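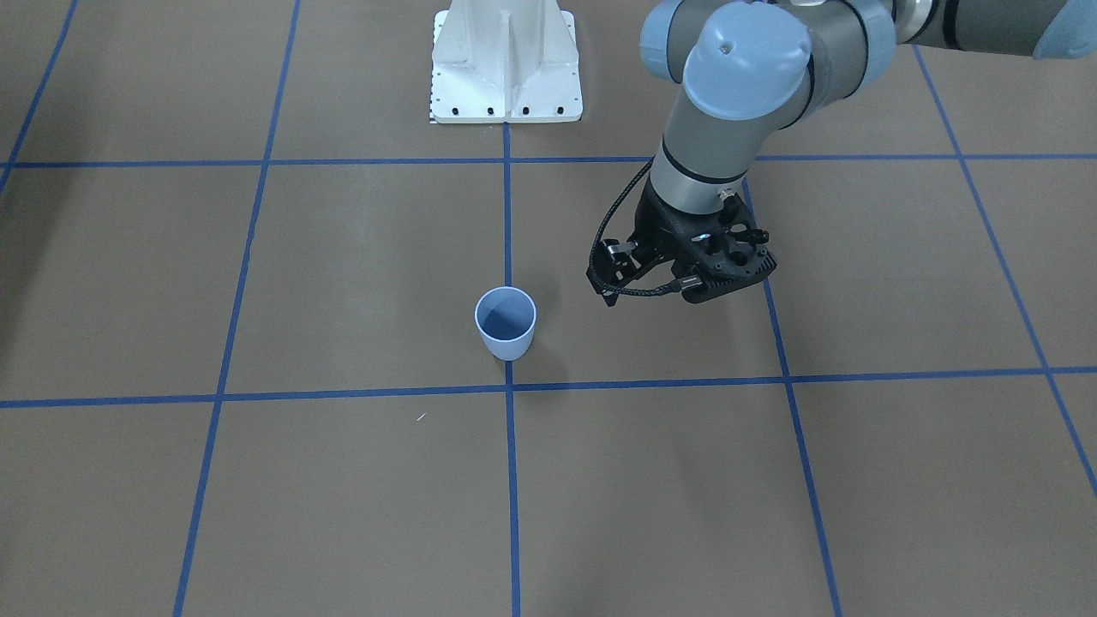 Guston open day: notes from the cup cell

Typed up on the train, so excuse the state of it. Five of us signed up back in May, three made it: me, Tomos Samuel and Dace Luik. Elin Gethin got stuck at work and wants to know whether to book the trial. Short answer for Elin is further down.

Why we went

We run a small packing shop and do a lot of light, dull pick and place. Cups, tubs, lids. Guston sell a starter kit called the Clirneo: one arm, gripper, controller, software, plus a roll of floor tape and two days of someone coming out to set it up. They lend it out on a 13 week trial. That was the bit we cared about.

Getting in

Parking bad. Go round the back by the tire place, the front lot fills up early. Sign in on a tablet, badge, safety glasses. Coffee decent. Talk in the canteen first, forty minutes, could have been fifteen. Mali Price did most of it, she runs their demo floor and clearly would rather be out there than clicking slides. Good on questions though.

The cell itself

Smaller than I expected. Brown floor, blue tape laid out in big squares, arm coming down from one side. One light blue cup standing inside a square and the black gripper hanging open a little way off it, in the next square over. White pedestal at the back with five bolt holes along the front of its plate and a strip of little black and white ticks up one side. Tomos went straight for the bolts, of course. Wanted to know the size. Didn't get an answer, Mali said she'd email it.

The tape is for people, mainly. You tell the software which square things start in and which square they should end up in, and the squares on the screen match the ones on the floor. Dace liked this a lot. She trains our new starters and says anyone who can read a seating plan could do it. The arm is meant to find the cup by itself once it knows the square, so you don't have to put it on an exact spot.

What we watched

Cup runs, over and over. Pick up, move a square, put down upright, back off, wait. Then Mali moved the cup by hand to somewhere awkward near a tape line and let it go again. It was slow. Slower than Dace by a long way, and she said so out loud. Mali said the demo speed is turned well down for visitors and we'd get to try it faster on our own floor with the guarding up. Fair enough but I would of liked to see it.

They had a sheet on the wall with that morning's count. 89 clean runs, 2 knocked over. I asked what happens when one goes over and the answer is it stops and asks for a person. Fine in a demo. In our place at 6 am with one person on, that's a walk across the shop every time. Want to know if it can skip and carry on. Mali thinks yes in the next version, no date.

The gripper

Passed a spare round the group. Heavier than it looks. The fingers come off and you can buy other shapes, soft ones are extra. Tomos asked about the cable, as the one on the working arm loops out at the side of the wrist and comes back in lower down on the gripper. He's seen cables like that snag on other kit. They said the loop is there to give the wrist room to turn and they sell a sleeve for it. Also extra. Lot of things are extra.

Myfanwy Gwilliam from Jarman was in our group and asked the best question of the day, what happens with stacked cups. Answer, it doesn't do stacks yet, they have to be put out singly. That's a big one for us. Our cups arrive stacked. Somebody would have to unstack them, and then that somebody may as well put them where they're going.

Money

Trial is 2,000 up front, comes off the price if you keep it. Full price only on a quote. I asked three times in three ways. Set up days are included, travel isn't. Training for two people included, after that you pay per head.

They compared it to the Bovum kit in the slides, all in their own favor. Haven't seen the Bovum so can't say. Dace has asked for a visit there too.

For Elin

Don't book yet. Likes: easy to teach, tape squares are a good idea, careful with the cup, staff know their stuff. Dislikes: no stacks, stops dead after a knock, too many paid add ons, speed unknown. Tomos would take the trial tomorrow. Dace would wait for the stacking. I'm closer to Dace but if they'd let us use our own tubs in the demo first I'd go back and look agian.

Still to chase

Bolt size and what floor it needs, ours is patchy by the roller door
Real speed with guarding, on video if not in person
Whether the skip thing costs more
Price of soft fingers and the cable sleeve
Can it do lids. Forgot to ask. Sorry Elin

Food

Lunch was wraps, gone fast, get in line early. There's a second tour after lunch of the assembly side, we skipped it for the train and then the train was late anyway. Jarman people stayed on for it and Myfanwy has promised to send me her notes. Will forward when they come.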